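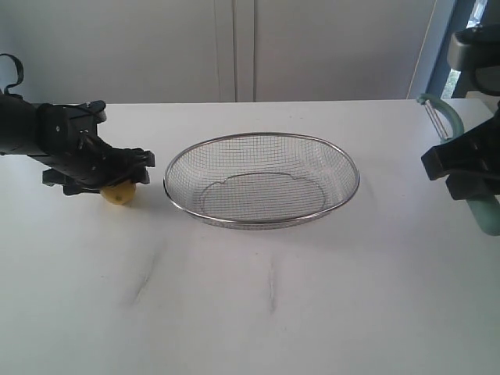

The flyer from Dinico came folded in with the water bill this month, and if you are like me you read it standing up, next to the recycling. "Composting made simple," it says. Starting in May, every household on the Pearce Street route can sign up for curbside pickup of food scraps. You get a brown bin with a locking lid, a roll of liners and a magnet for the fridge. You pay 4 dollars a month.

I have nothing against compost. I have kept a heap behind my garage for years, and it has never asked me for a liner. But I have also lived here long enough to remember the last time a hauler promised us something simple, when glass was supposed to go in its own crate and then, one winter, we all watched the glass go into the same truck as everything else. So I called Dinico and asked where the scraps will go.

They will go to Gokum, I was told, 40 miles up the highway. Gokum runs a composting yard that takes in leaves, brush and food waste from several towns and sells the finished product by the bag. The woman on the phone was patient with me and I want to be fair to her. She did not know how much of what comes in gets turned away for being dirty, or where it goes after that. She thought it might be "a small amount." She gave me another number to call. I have left 2 messages there.

It matters because of the liners. The flyer says they are compostable, and the ones in the starter roll probably are, in a yard that runs hot enough for long enough. Plenty of yards don't want them at all. They look like any other plastic bag when they come tumbling off a truck, and a worker on a sorting line has no time to read the small print. If Gokum pulls out every bag it sees and sends it to the landfill with the scraps still inside, then we are paying for our potato peels to take a longer ride to the same place. I asked Dinico whether Gokum accepts the liners. "We're confirming that" was the answer, and that was after the flyers had already been printed.

Then there is the list of what you can put in. The front of the flyer says "all food scraps." The back, in much smaller type, leaves out bones, shells, large pits, cooking oil and "excess citrus." How much citrus is excess? A person making marmalade would like to know. My own heap takes lemon halves without complaint as long as I chop them up and don't dump in a whole bag at once. A big commercial pile ought to be able to handle more than mine does, so either the rule was copied from somebody's worm bin instructions or there is a reason that didn't make it onto the flyer.
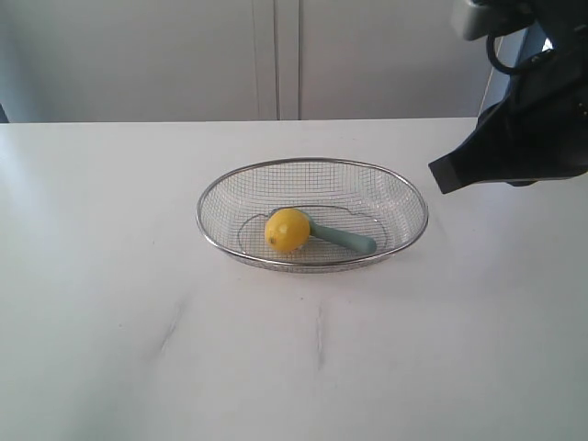 *Lemon in a wire basket. Whole ones break down slowly in a home heap, so cut them up first.*

As for the 4 dollars, it may not be much, but the service is supposed to shrink our regular trash, and the fee for regular trash isn't going down. I asked about that too. There are no plans to offer a smaller cart at a lower rate. In Trurnska, where they have had pickup for 2 years, people who sign up can trade in the big cart for a small one and pay less for it. I would find the whole thing easier to believe in if we were offered the same deal. As it stands, the household that throws away the least pays the most.

I know what some of you will say, because you said it at the hall last month. Most people don't have a yard, or don't have the back for turning a heap, and a bin at the curb is better than nothing. That may be true. It depends on what happens at the other end, and so far I can't get anyone to tell me. A tonnage report would help. So would a plain yes or no on the bags. Other towns put this sort of thing in their contracts, and ours comes up for a vote before the bins go out.

If you do sign up, my advice is to skip the liners for now. Line the bin with newspaper, keep a covered bowl by the sink and empty it at night. Keep the produce stickers out, too. They don't rot, and I still find them in my beds from lettuce and plums eaten long ago. If you don't sign up and have any ground at all, a ring of chicken wire and some dry leaves will do the job. Put down leaves each time you put down scraps. It will smell fine. If it smells bad, add more leaves.

I read a draft of this item aloud at the last planning evening, and it did not go over well with everyone.
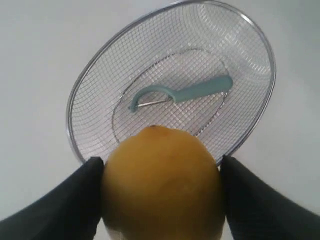
Maxine Hoani thinks I am being too hard on them. "You've got a garage and a garden and all day to fuss with it," she told me. "I'm upstairs with a freezer full of onion skins. If they'll take it away for the price of a coffee, I'm not going to interrogate the truck." She also pointed out that nobody can report tonnage on a service that hasn't started, and she is right about that. Gokum's figures for the other towns would do me for now.

She has signed up. I haven't, and I've told her that her onion skins are welcome on my heap in the meantime. The sign-up form is on the back of the flyer, under the citrus. If anyone gets a call back from that second number before I do, please drop a note in the newsletter box and I will print whatever they say.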